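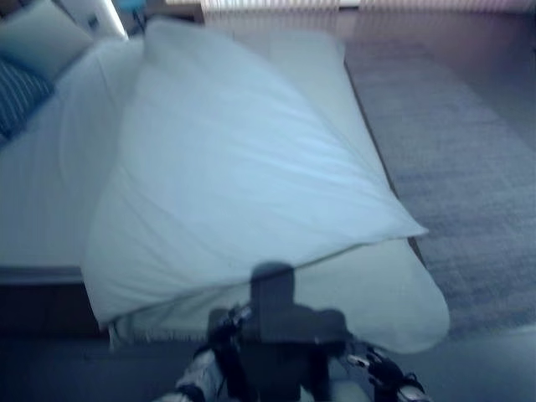

Ningsih Sumampouw: I don't agree that Clekska was robbed. The admin followed the rulebook, and the rulebook was open to read before the qualifier. If a team has used its pause time and the player is still not back on the server, the map continues with four. It is hard, but every captain ticked the box.

tallowpeak
Posts in this thread: 3
They ticked the box, fine. But the rulebook says 10 minutes of technical pause per map, and Clekska got less. I was watching the stream with the clock on. The admin unpaused when there were 90 seconds left, at 9-9, and two rounds later the match was over in practice. You cannot come back from that against Brukell, they are too good at reading a four man defense.

Ningsih Sumampouw
The stream clock is not the server clock. The stream has a delay, and the caster also said that the overlay had been started late. I would wait for the server log before I say somebody stole time.

halfbuy_hero
lol at waiting for the log, Hirkonance has never published one. Remember the April qualifier? Same story, same admin team, "we are looking into it", and then silence until the group draw.

Larasati Ong
Hello everybody. I played in the open bracket of this event with my own small team (we lost in the second round, so I have nothing to win or lose here). I want to add something from the side of the players. Before each match we received a message in which it was written that a pause can be ended early if both captains type ready. We had this in our first match too. Our captain typed it by mistake when he wanted to say that four of us were ready, and the game went live immediately. Maybe the same happened with Clekska. I do not say it did, I only say that it is possible and that the stream would not show it.

tallowpeak
That would change a lot. Did it need both captains at the same time?

Larasati Ong
As I understood it, both must type it, but the order is free and there was no time limit between them. So if the Brukell captain typed it at the start of the pause, then only one word from the other side was missing. In my opinion this is a bad system. A pause should be ended by the team that called it, and by the admin.

halfbuy_hero
ok that is a really stupid system. I take back half of what I said about the admin. The other half stays.

vintermarker
Am I the only one who thinks Brukell would have taken it anyway? Their rating before the match was 2845 and they had just won six rounds in a row on the weaker side. Clekska looked tired from the first map. The pause is a good story but the economy was already gone.

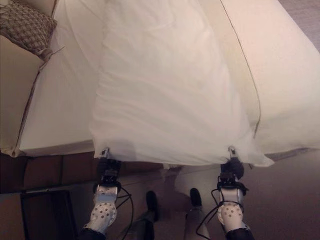
Does the losing team of this match still have a way into the main event?
Clekska drops to the lower bracket and must win two best of three series, the first one against Rondonuwu.

vintermarker
Thank you. Then it is not so dramatic. Rondonuwu are a decent team but they ban the same two maps every time, and Clekska plays both of the others well.

tallowpeak
It is still dramatic if you look at the money. The upper bracket winner takes 3000 and goes through, the lower bracket one only goes through. For a team without a sponsor that is the travel.

Ningsih Sumampouw
This is true and I don't want to make it small. My point was only about the accusation. To say "the rule is bad" is one thing, to say "the admin cheated" is a different thing, and in the first page of this thread people were saying the second.

halfbuy_hero
I was people

Larasati Ong
There is a new post on the event page, dated 7/3/24. I copy the important part: "The pause on map two was ended by the ready command from both teams. The result stands. From the lower bracket onward the command will be disabled, and a pause can be ended only by an admin after contact with the team that requested it."

tallowpeak
So your guess was correct. I still think they should have stopped the round when the fifth player was obviously not in. An admin was spectating, he has eyes. But fine, the result stands, and I was wrong about the clock.

vintermarker
Changing a rule in the middle of a bracket is also not great, by the way. Teams in the upper bracket played with one rule and the lower bracket will play with another one.

Ningsih Sumampouw
I would normally agree with you, but this change does not help any team more than another. It only removes a trap. If they changed the map pool in the middle I would be angry together with you.

vintermarker
Hm. I think a rule is a rule until the event is over -- but I see I am in the minority.

Larasati Ong
Does anyone know if the Rondonuwu match will have an English stream? Last time I found only the one from the player's view, and there I can never follow the score.

halfbuy_hero
English stream is on the second channel, same casters as before. They start after the other lower bracket match, so keep the evening free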